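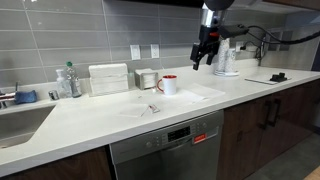

# Chapter 8: Choosing Between Grippers

I used to pick grippers out of a catalog. I'd look at the payload, look at the stroke, check that the bolts lined up with my wrist flange, and order. Then I met Pravesh Chauke, who ran the bench at Flilwood, and he asked me what my gripper did with a paper napkin. I had no idea. I'd only ever tried it on blocks!

So this chapter is about trying things out. We'll take two parallel grippers, the Trellberg and the Oreo (yes, like the cookie – the team was hungry when they named it), and put both through the same 247 grasps. Mugs, bottles, sponges, paper. Same arm, same controller, same starting poses, and only the fingers and their drive change.

You'll need the scoring sheet from Chapter 3, where a grasp counts only if the object stays put through the lift and the hold. Please don't loosen that rule halfway through a comparison. I did it once, in March, and had to throw out a whole set of runs.

Before we get to any numbers, write down which gripper you expect to do better on each object, and why. Keep the page. We'll come back to it in Section 8.3, after we've looked at finger width and closing speed.

## 8.1 What counts as the same test?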